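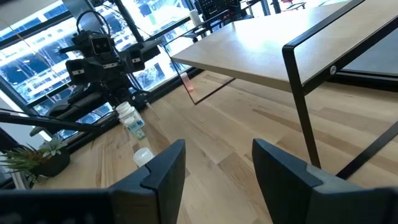 Fig. 1. Light wooden tabletop and raised shelf.

Storage and Surface Use at Shared Work Tables
Student project report, Clomamton, December 15, 2018

1. Background

Our project looked at how students use shared tables in the Skemora study hall. In October the hall management let us put a short survey at the entrance. We wanted to know what people leave on a table while they work, and whether a small raised shelf would free up space for writing.

2. Method

We handed out 200 paper forms over two weeks. Each form asked what the person had brought, where it was kept, and how often it got in the way. We also drew floor plans of both reading rooms and marked the seats near outlets. We did not record names or majors.

3. Results

Bags were the main complaint. Most people kept them on the floor, but 37 of the forms said the bag stayed on the table because the floor was dirty near the doors. Laptop cords came second – mostly in the Mazandarani room, where the outlets are all on one wall. Drinks were mentioned less than we expected.

Opinions on shelves were mixed. People who worked alone liked the idea. Groups said a shelf would block their view of each other and make it harder to spread out large drawings.

4. Proposal

We suggest shelves only on the single seats along the windows. The shelf should be open underneath so that paper can slide under it. For the group tables we suggest bag hooks under the edge, like the ones in the Undia reading room.

5. Limits

The survey ran before midterms, when the hall is less crowded. A few forms were filled out by pairs, and we kept those in as single answers. We did not get prices for the hooks in time for this report.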